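Paid on-call firefighters wanted — Plidalard Fire District, Jaramillo Station

Posted in: Jobs, Public Safety
Status: Open until filled, first review end of April

We need people. Two of our night crews are running short and we'd like to fix that before brush season. If you live or work near the Jaramillo station and can get out of bed when a pager goes off, keep reading.

What the job is

On-call firefighter, part time. You carry a pager, you respond when it goes, you get paid by the hour from the time of the page. Structure fires, car wrecks, brush, alarms, flooded basements, downed lines, the odd lift assist. Last year the station ran 300 calls. Most were small. A few were very much not.

You'd be assigned to one of 3 crews. Each crew covers its own nights plus one weekend a month at the station. Daytime calls are all-hands, come if you can.

No experience needed. We train you.

Who can apply

18 or older by the start of the academy
High school diploma or GED
Valid driver's license, reasonably clean record
Live or work within ten minutes of the Jaramillo station
Able to pass a medical exam and the physical test (see below)
OK with heights, tight spaces, smoke, mud, and being tired at your day job now and then

Nice to have: EMT card, CDL, any trade background. Electricians and plumbers especially, we can always use somebody who knows what's behind a wall. Spanish a big plus.

Training

The academy is 26 weeks, two evenings a week plus one weekend day. Starts at 6:30 p.m., done by 9:30 most nights. Classroom is at the station, live burn and ladder work is out at the Brurumitz training grounds. Carpool leaves from the station lot. Training hours are paid at the lower rate, call hours at the full rate once you're signed off.

Gear is provided. Boots too, but tell us your size early, the odd sizes take forever to come in.

You can ride along on calls after week 8 but you stay with the officer and you stay outside. Please don't ask to go in, the answer is no.

Physical test

Hose drag, stair climb with a pack, ladder raise, dummy drag, crawl in a blacked out mask. Timed. Practice night is held once before the real thing and you should come to it, poeple who skip practice tend to be sorry. Bring water and long pants.

Pay and the rest

Hourly pay, see rate sheet at the front desk
Injury coverage from day one of the academy
Mileage for out of district training
Small retirement credit after five years
Tuition help for EMT class, limited spots, ask

How to apply

Pick up a packet at the station any evening after 6, or get one from the Worow branch library, they keep a stack by the door. Fill out both sides. Back side gets missed all the time and then we have to call you. Attach a copy of your license and diploma and drop the whole thing in the slot, or hand it to whoever's on.

Interviews are short, with two officers. Wear whatever. Be on time.

If you applied last year and didn't get in — apply again, we had more good applicants then seats. You don't have to redo the medical if it's under a year old.

Plidalard Fire District is an equal opportunity employer.

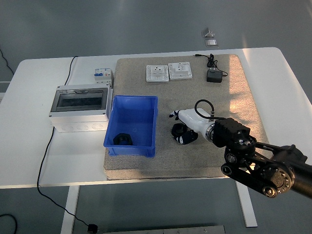

Two wall sockets and a black power adapter on a tabletop mat.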